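木曜 作業ノート(布物ハンドリング、ハンドグリッパー2号機)

午前の収録中に指の開閉が渋くなった件。閉じ指令に対して途中で止まり、少し遅れて閉じ切る。9時台から出ていたが、最初は布の噛み込みだと思って続けてしまった。対象はピンクの布類と黒い布。

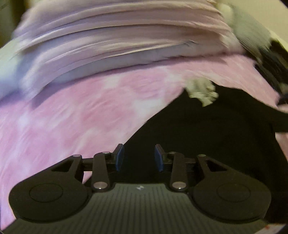
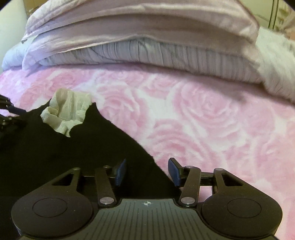 ログを見直したところ、開閉1,987回目で初めて電流の上限に当たっている。そこから先は間隔が詰まり、最後は30回のうち半分以上で引っかかった。Livance側の監視は位置の偏差しか見ておらず、遅れて閉じ切れば正常扱いになる。警告が出なかったのはこのため。

昼に分解。右内側リンクの下のピンに繊維が巻き付いていた。細い糸くずが軸とブッシュの間に入り、固く締まった状態。ピンセットでは取れず、ピンを抜いて除去した。ブッシュの内面に薄い擦り傷あり。左側は少量のみ。パッドの接着は問題なし。

組み直して無負荷で開閉、引っかかりなし。電流もほぼ元の値。ただし傷のあるブッシュはそのまま使っているので、Brzozowskaに予備を注文した。届くまで2号機で毛足の長い布は扱わない。

安全面で一点。止まった指を手で押して戻そうとしたとき、遅れて閉じて指先を挟みかけた。けがはなし。動きが止まっていても指令は残っている。触る前に必ず電源を切ること。Witenの手順書には停止ボタンまでしか書いていないので、電源断を追記する。

残り
・電流上限の到達回数をLivanceの警告条件に入れる(しきい値は未定)
・ピン周りの清掃を収録ごとに実施
・1号機も同じ箇所を開けて確認
・午前分のデータは引っかかり以降に印を付けて保留。使うかどうかはログと突き合わせてから

ピンにカバーを付ける案も出たが、外側リンクとの隙間が足りるか未確認。明日測る。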